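Saturday, February 16, 2019
Posted by Daniyal Kazmi

We use cookies to keep you signed in. Accept / Settings

Long brown table today, by the curtain. Sorted the white plastic parts left over from the Preslow order. The fan-shaped piece goes back in the tray with the others, curved edge out. The cream cup with the lid stays on the table until I find a label for it.
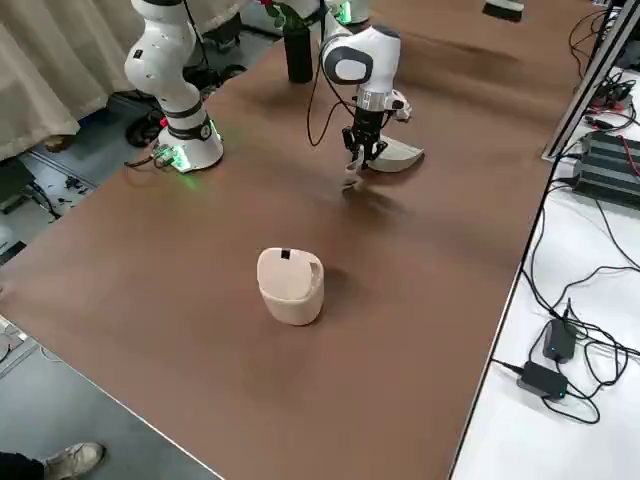

Sheila Wragg thinks the lids should be stored separately, as they were before April, and wants the tray moved to shelf 28. Fine by me. Still to do: wipe down the table, write up the label list, order 300 small bags.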